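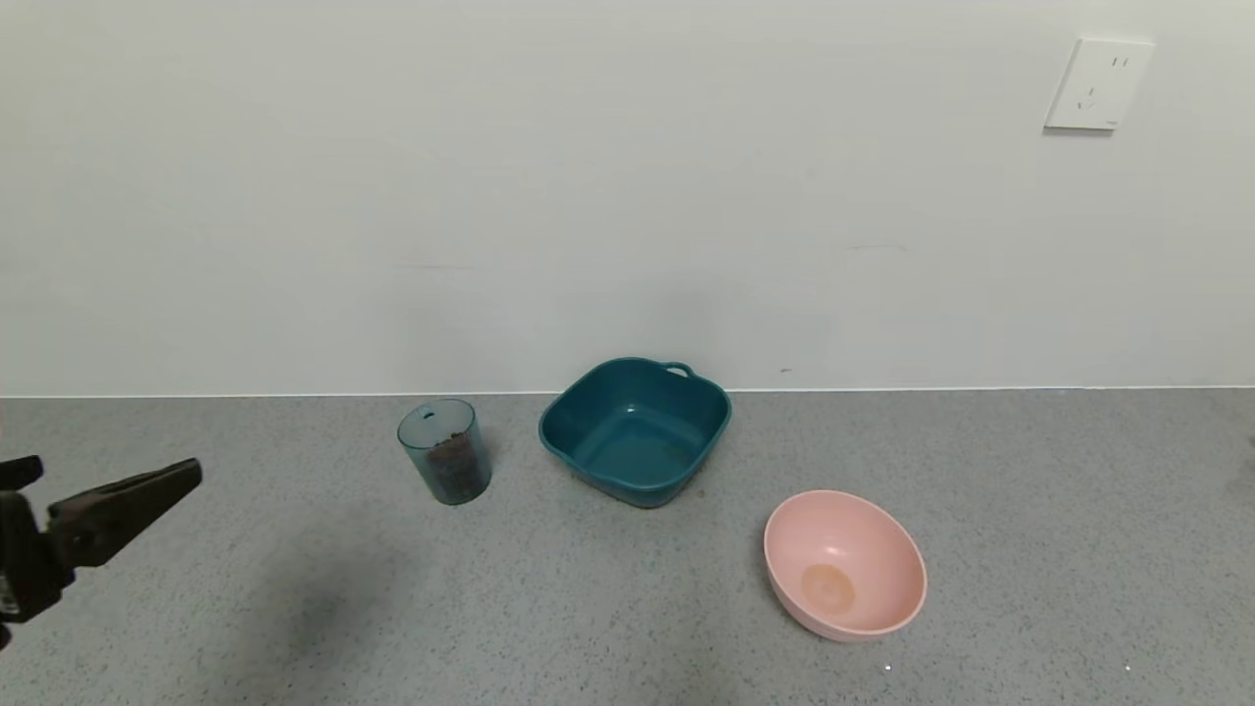 The open day at Skavildale began at 2 in the afternoon, and Divina Macaraeg had written one task on the card by the door: transfer, cup to basin. Gwenllian Prothero read it twice. She had come up from Lutside on behalf of De Bruijn, who paid for the arm and had never seen it move. The gripper hung just over the speckled counter, jaws pointed at a clear bluish cup filled well past the middle with something dark brown and granular. The teal basin stood empty against the wall.

"What is the pink bowl for?" Prothero asked.

"Run 189 used the bowl," Macaraeg said. "Today is the basin."

"Does it know that?"

"It has been told."

She pressed the key. The arm waited 4 seconds - the planner always took 4 seconds - and then the jaws opened by an amount Prothero could not have measured. They advanced, stopped, corrected downward, and closed on the cup. The motor current rose and leveled off. Macaraeg wrote the value in the May log.

"Is that good?"

"It is within limits."

The cup left the counter. Prothero found that she was holding her visitor's badge by its edges, quite tightly, in the same grip. The wrist began to turn. Macaraeg did not look up from the log until the first grains struck plastic.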